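Notebook – dye bench, July

Started at 7:40 with the windows open, which was a mistake, as the wind was coming straight off the parking lot and I spent the first while chasing paper labels across the floor. Tea first next time, windows second. But it was a lovely cool start and I had the room to myself until Tomoyo came in, so I can't complain.

The job was the second madder bath, the one I've been putting off. For anyone reading back: the first bath gave us that sulky orange on the Tremblay wool, and Francine B. and I have been disagreeing about why ever since, in the friendliest possible way. She thinks I let it get too hot. I think the water here is too soft for madder and we need to add chalk. We may both be right, and I'd be happy with that.

Setup

Same fleece lot as before, scoured and mordanted with alum, left damp overnight in the covered tub. I weighed out 200 grams of fiber (dry weight, from the tag) and 110 grams of ground madder root from the paper sack, not the tin. The tin is the old stuff from Dwight's shelf and it smells of attic. I keep meaning to use it up on something that doesn't matter, and then everything seems to matter when I get there.

I soaked the root in a cloth bag in lukewarm water and poured off the first soak, which came out a strong yellow-brown. I've kept that in a jar by the sink marked "first pour," please don't throw it out, it makes a very pretty tan on cotton and Fiachra has asked for some for his bookcloth. Then fresh water, a pinch of chalk, and the bag back in.

Bringing it up slowly

This was the part I was determined to do right. I used the small ring on the lowest setting and sat beside it with the thermometer and a pile of mending. I kept it well under a simmer the whole way. My grandmother dyed with onion skins in a jam kettle at a rolling boil and never owned a thermometer in her life, and her rugs are still red-gold on my sister's floor, so I do feel a little silly fussing like this. Madder is a different animal, though. Go too hot and the browns come out of the root and sit on top of everything.

By mid-morning the bath was the color of good tomato soup. I put in 3 test skeins first and pulled them one at a time, with a long wait between. The first was peach. The second was a soft brick and I would have been glad to stop there. The third stayed in until after lunch and it is the nearest thing to a real red we've had out of this pot – not scarlet, a bit of rust in it, the kind of color you see on old barn doors. Tomoyo held it up to the window and said it looked like the inside of a fig, and now I can't see it any other way.
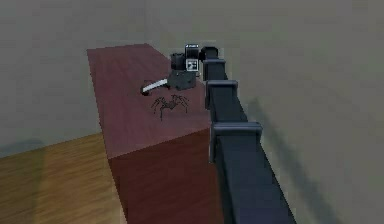

Afternoon – main batch and a muddle

Main batch went in at 1:15. I turned it gently with the glass rod every so often and otherwise left it alone, which is hard for me. I had planned to lift it at the same point as the third skein, but Francine Ouellet telephoned about the workshop booking and we got talking about her garden (the weld has gone over already, she's cutting it this week, and there'll be a bundle for us if somebody can drive out). So the wool stayed in longer than I meant it to. I've left it to cool in the pot and will rinse it in the morning, and we'll see.

The muddle was with the tags. I'd numbered the skeins with the Forkar pen, the one that is supposed to be waterproof, and the ink went for a swim. I sorted them by eye, and I'm fairly sure of the order, but I've tied knots in the yarn ends now and that's how I'm doing it from here on. One knot for the first, two for the second and so on. The sample book entry is page 497, swatches to be stapled in when they've dried in the shade.

Odds and ends

The exhaust bath still has plenty of color in it. I'd like to try a little iron in half of it and see if we can get a purple-brown for the border of Dwight's blanket. He says he isn't fussy, but he did come by twice to look in the pot.

We're low on alum. There's enough for one more pound of wool if nobody gets generous with the scoop. Chalk is fine. The cloth bag has a split seam and let some grit through, so whoever has the sewing basket, could I have it back please?

To do: rinse the main batch, cool water, several changes. Wash-test a bit of the third skein with ordinary soap. Pin half of each swatch under card in the south window and leave it there for the month. Ring Francine O. back about the weld.

Left at 5:20, lid on, ring off, hands orange to the wrist.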